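# Rapport d'avancement : guide des séries Skulow

Point au 24 janvier, à l'attention du fonds Mercado

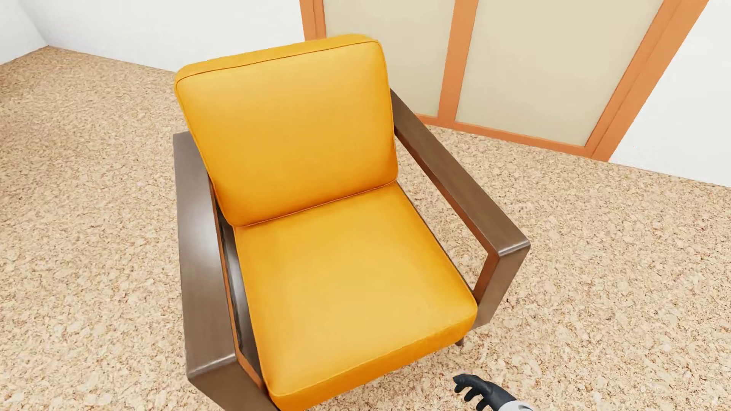 Arnout Bakker nous a écrit, après avoir parcouru la version provisoire, que les dates de diffusion l'intéressaient moins que de savoir si une série s'arrêtait pour de bon ou reprenait l'année suivante, et qu'il aimerait trouver cette mention en tête de fiche. Nous l'avons suivi bien volontiers, et la mention y figure désormais !

Depuis notre dernier courrier, que vous aviez eu la gentillesse de lire jusqu'au bout malgré sa longueur, le catalogue a bien grandi. Il compte 3 078 fiches, dont 2 184 relues et complétées (résumé, nombre de saisons, chaîne d'origine). Les autres attendent leur tour, surtout des dessins animés dont la numérotation change d'un pays à l'autre et nous donne, je l'avoue, pas mal de fil à retordre.

## Le calendrier des épisodes

Shiela Manalo a repris tout le module du compte à rebours, qui se trompait d'une heure pour les spectateurs de certains fuseaux. Elle a testé la correction sur 22 séries en cours de diffusion, avec de bons résultats, sauf pour *Ponddale*, où la chaîne a déplacé deux épisodes sans prévenir. Nous avons donc ajouté un statut « à confirmer », un peu prudent peut-être, mais les lecteurs semblent l'apprécier.

## Ce qui reste à faire

- Relire les fiches de la collection Gukorov
- Envoyer les alertes par courriel à un premier groupe de 100 abonnés
- Revoir la recherche par titre original, encore capricieuse avec les accents

L'envoi des alertes est prévu pour mars. Le budget est tenu, à l'exception de l'hébergement, un peu plus cher que prévu ; le détail vous parviendra avec les factures. Merci encore de votre patience et de vos remarques, toujours bienvenues.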